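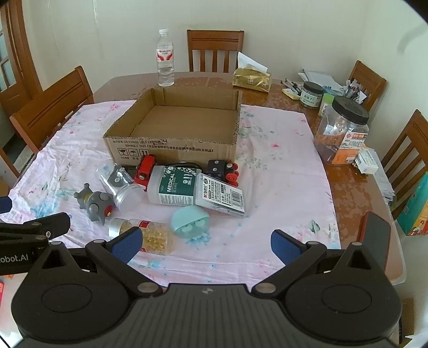 The pink flowered cloth, on the table for September.

1/ Okay friends, a few of you asked how the big letter project is going, so pull up a chair, because I have been saving this up all week and I am going to go on a bit. (You know me.)

2/ For anyone new: my great-aunt Poppy Oakley wrote letters her whole life, and she kept the ones people wrote back. When her house was sold the letters came to me, 310 of them, in bread bags. I have been reading them in order since spring, mostly on Sunday afternoons with a pot of tea that goes cold.

3/ I'm up to letter 83! I thought I'd be done by now, but you can't rush them. Her friend Hayley Treloar had the smallest handwriting I have ever seen on a human being, and she wrote up the margins when she ran out of page, and then around the stamp.
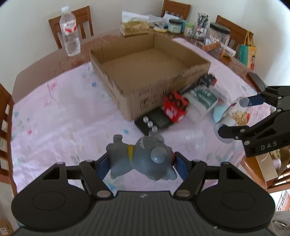 4/ Anyway, Hayley. She and Poppy had a falling-out over a borrowed coat that went on for 2 years, and they wrote to each other the whole time! Long, chilly, very polite letters. "I trust the coat is keeping you warm." I laughed so hard I had to read it out loud to my sister over the phone.

5/ Several of you wanted to know how I'm storing everything. Plain acid-free folders, one per year, with the envelope tucked in behind its letter. Please don't laminate yours. Please don't use tape either, even the nice tape. And write your notes in pencil, on a separate sheet.

6/ Uthai Kaewmanee (hi Uthai!) suggested I type them up as I go, and I was grumpy about it for a week and then started, and of course he was right. My cousins can search for their own mothers' names now. One of them found out she was almost called Winifred.
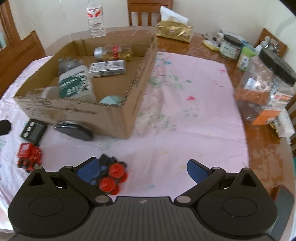
7/ The one I keep going back to is from a neighbor, Anahera Costigan, who moved away and wrote just to ask whether the plum tree had come through the winter. It's half a page. Poppy must have loved it, the folds are worn nearly all the way through.

8/ I'd dearly like to know what Poppy wrote back, and that's the maddening thing about a box like this, you only get one side. So if there are any Costigans out there with a drawer full of old mail, my messages are open and I will happily pay the postage.

9/ Next up is a run of 50 from her cousin, all on blue paper, all about a boarding house and its terrible soup. I've peeked at the first one and I'm already on the soup's side. More when I've read them, and thank you for all the kind notes about the coat!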